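How I Score Clutter Picking by Recovery Instead of Success

I spent most of last winter reporting one number for my grasping policy, and it was the wrong number. Success rate. You know the one: did the arm grab the thing or not, add it up, put it in bold in the table. Then Bernd Petersen asked me what the policy did after it missed, and I had no idea, because my script stopped the trial right there and called it a zero.

So I rebuilt the whole evaluation around what I've been calling recovery scoring, and I've had enough people ask for the steps that I'm writing them down. You'll need an arm with a gripper that reports its opening, a camera with a view of the table, and a policy you've already trained. I'm using the policy we call Trirno, with logging through a little tool of mine named Pernis, but any logger that stamps time on everything will do.

Step 1. Pick boring objects and keep them

My set is a water bottle, a puzzle cube, a tape measure, a small printed card and a flat white plastic thing with a QR code on it. You want a mix of tall, flat and chunky. The cube is my favorite (parallel faces, a good size, bright colors), and the tape measure is the troublemaker, mostly on account of its wrist strap. Leave the strap on! I took it off for my first round and got lovely results that meant nothing, because straps and cords are exactly what a policy trips over in a real bin or on a real desk.

Go with a plain tabletop if you have one. Mine is light wood with a strong grain, and the grain did confuse my first segmentation model a bit, but I kept it.

Step 2. Write the layouts before you run anything

Don't scatter things by hand and tell yourself it's random. I generate layouts from a seed, print each as a simple sketch with the target marked, and set the objects out to match. My full run was 648 trials. Each layout has one target and the rest are distractors, and at least one distractor has to sit close enough that a sloppy approach would bump it.

The close-neighbor rule matters more than anything else in this step. With everything spread far apart my policy looked fantastic. Push the card right up beside the cube and the approach angles start to get interesting.

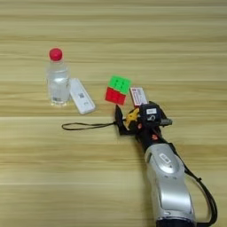

How many retries should a policy get before the trial is over?
I allow 2 retries after the first attempt, so 3 attempts in total. With more than that the later attempts mostly repeat the same mistake, and with fewer you can't tell a policy that adjusts from one that got lucky once.

Step 3. Split each trial into attempts

Here's where the method really parts ways with plain success rate. An attempt starts when the gripper drops below a height you choose over the table. It ends when the gripper comes back up over that line, holding something or not. Pernis does the cutting for me by reading the height signal, but I did my first batch with a spreadsheet and a lot of coffee, and that works too.

Every attempt gets one of these labels:

Clean: the target is held and no distractor moved.
Messy: the target is held, but something else got shoved or dragged.
Wrong: the gripper has hold of a distractor.
Empty: the fingers closed on air.

I label by watching the video next to the gripper opening. The opening alone will fool you, so please don't skip the video. A bunched-up strap and a card edge can both leave the fingers slightly open, and both will look like a grasp if all you have is a number.

Watch out for a grasp near a corner, too. The cube often ends up tilted between the fingers with one face pointing more or less at the ceiling, and my first instinct was to mark those down. I don't anymore. If it's held when the gripper crosses the line, it's held. Put the tilt in your notes and move on. If pose in the hand matters for your task, score it in a separate column so it doesn't leak into this one.

Step 4. Compute the recovery score

Take only the trials where the first attempt was Wrong or Empty. Of those, what fraction ended in Clean within the allowed retries? That's your recovery score, and that's the whole formula.

Messy endings count as zero in my version. Bernd thinks they should count as a half, and we've gone back and forth on it all through the project. I see his point — a bumped card isn't a disaster — but the half points made two very different policies look the same in my tables, so I stuck with zero. If you go with the half, say so somewhere easy to find.

Report it next to first-attempt success, always. A policy that hardly ever misses has very few trials left to recover from, and then the score jumps all over the place. I print the trial count right beside it so people can judge for themselves.
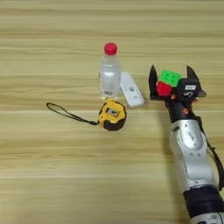 Flamitz, September

I've now been through the full procedure with the second version of the policy and want to add what changed, since the steps above were written after the first version.

The biggest surprise was where the gains came from. I'd added a short history of past observations to the policy's input, hoping it would remember that it had just missed. First-attempt success barely moved. I was pretty glum about it for an afternoon, and then I ran the recovery split and there it was: the new version was clearly better at second attempts, above all when the first one had been Empty. It would come in from a different side. The old one would go straight back to the same spot, miss by the same amount, and do it again with total confidence.

On Wrong attempts the two versions were much closer. I think that's a training data problem. I had 788 demonstrations, and hardly any of them showed a wrong object being put down before going for the right one. The policy can't copy what it never saw. Next round I'm recording putting-back on purpose.

Step 5. Check what else moved

This one's new. Save a still from before the first attempt and another from after the last one, line them up, and mark every distractor that isn't where it started. You need this for the Clean and Messy labels anyway, but it's also a great way to find habits in the policy. Mine tends to sweep in low from one side, so anything lying on that side is at risk.

Tall things need a bit of extra care. A bottle can get nudged and stay standing, and from a head-height view the shift is easy to miss, particularly with the gripper in front of it. I compare the position of the base against the grain lines in the wood (finally, a use for the grain). A clear bottle is also rough on depth cameras, so don't trust the depth image for this. Use color.

And think about where the arm itself sits in the view. Reaching across the table, it can hide a good part of what you're trying to score. If you can afford a second camera, put it on the side opposite the arm's base. I got by with one for the first version and had to throw out trials I couldn't label, which hurts when you've set every one of them out by hand.

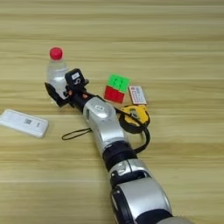 Gripper at the bottle, with the cube, card and tape measure to its right.

Step 6. Have somebody else label a slice

Give a second person a batch of attempts, with your labels hidden, and compare. Our disagreements were nearly all Clean versus Messy, and nearly all about the strap. Does the strap count as part of the tape measure? If it slides but the housing stays put, has the tape measure moved? We settled on this: a moved strap is only Messy if the housing moved too. Write down your own rule before you start, or you'll be relabeling late into the evening like I was.

A few loose ends. Keep the lights the same for the whole run. Restart the policy's memory between trials if it has one — I forgot, and lost a full morning of data to it. Stöcker, our other test setup, has a different gripper, and I haven't tried the height cutoff there yet, so I can't say whether the attempt splitting carries over without changes. I'd expect to have to pick a new height at the very least.

The layout generator needs some cleaning up before I share it. The labeling sheet is in better shape, so that'll go up first.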